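Category: Home & Repair > Kitchens > Cabinets and Storage

Shelf spacing in wall cabinets, what do you use?

drondis_dan
Redoing the storage in a rental kitchen before new tenants move in at the end of June. The wall cabinets have one shelf each and the tenants before complained they couldn't fit anything tall. Do I add a second shelf or move the one that's there? Budget is small. I have $665 left for the whole kitchen and most of that is going to the faucet and a countertop repair.

Hallell
Leave it at one shelf and move it up. Tall stuff on the bottom, short stuff on top. Cereal boxes are what people complain about.

esell44
Disagree. One shelf means people stack bowls on plates on bowls and then things break. Two shelves, and put the cereal in a base cabinet.

Hallell
Most base cabinets in rentals are full of pots. I managed 27 units and I never had anyone ask for a second shelf. I had plenty ask for more height.

esell44
They didn't ask because they bought those wire risers and didn't tell you. I've cleaned out enough apartments to know. There's one in every kitchen.

Duangkaew
You can do both if the sides are drilled. Buy the extra shelf, leave it in the closet with a bag of pins, tell the tenant it's there. Let them decide. Measure the inside width at the front and the back before you have anything cut, old boxes are often not square. Mine was out by more than a quarter inch and the shelf wouldn't go in.

drondis_dan
Not drilled all the way up. There are holes in the middle and that's it.

Duangkaew
Then make a jig from scrap and drill your own. Put tape on the bit so you don't go through the side.
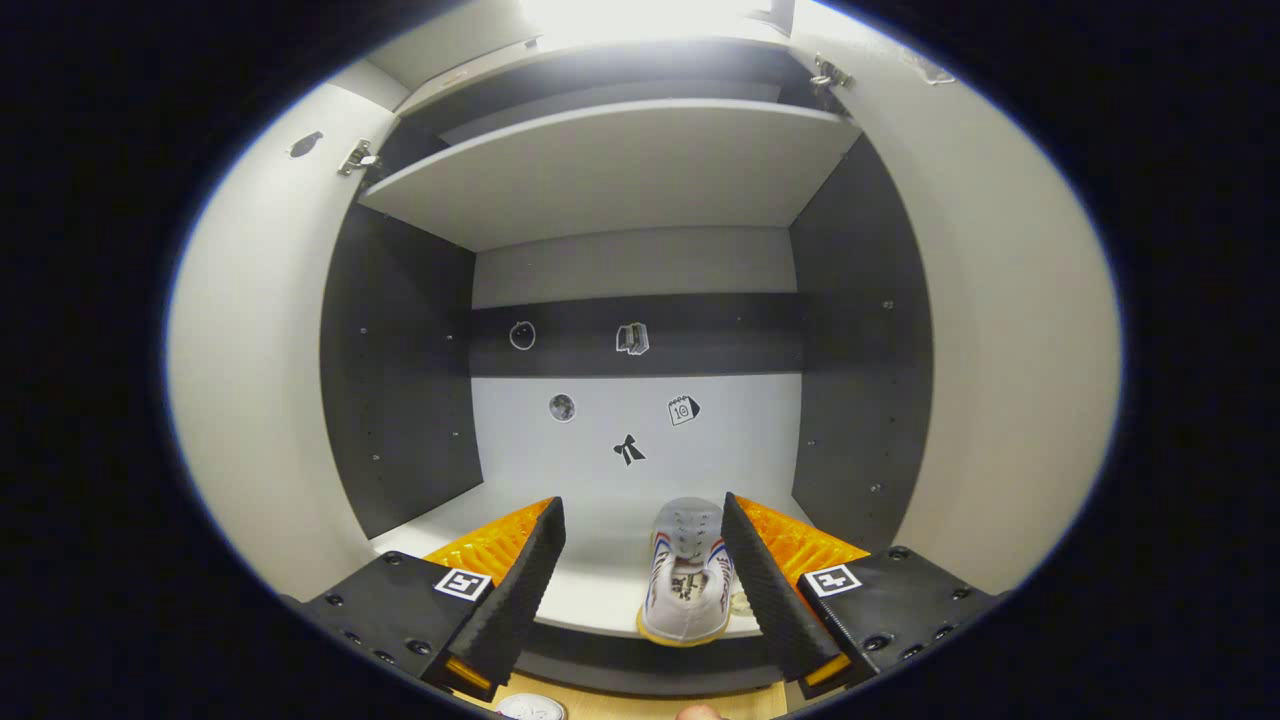
Maja Wilczyńska
Moderator, Cabinets and Storage

I'm with Hallell on this one. I have a white two-door with a shelf set high and I haven't wanted another. If the shelf is too low you lose the bottom half to mugs. Take your tallest box, add an inch, and set the shelf there. Also check the hinge screws while the doors are open. In rentals they work loose and then the doors rub.

esell44
Fine for one person. Try it with four people's dishes.

Maja Wilczyńska
Fair. He didn't say how many people it's for.

drondis_dan
It's a two bedroom, so two or three. I think I'll move the shelf up and leave a spare like Duangkaew said. What thickness for the spare? The old ones are 5/8.

Hallell
Match the old ones. Go to 3/4 if the span is over 30 inches.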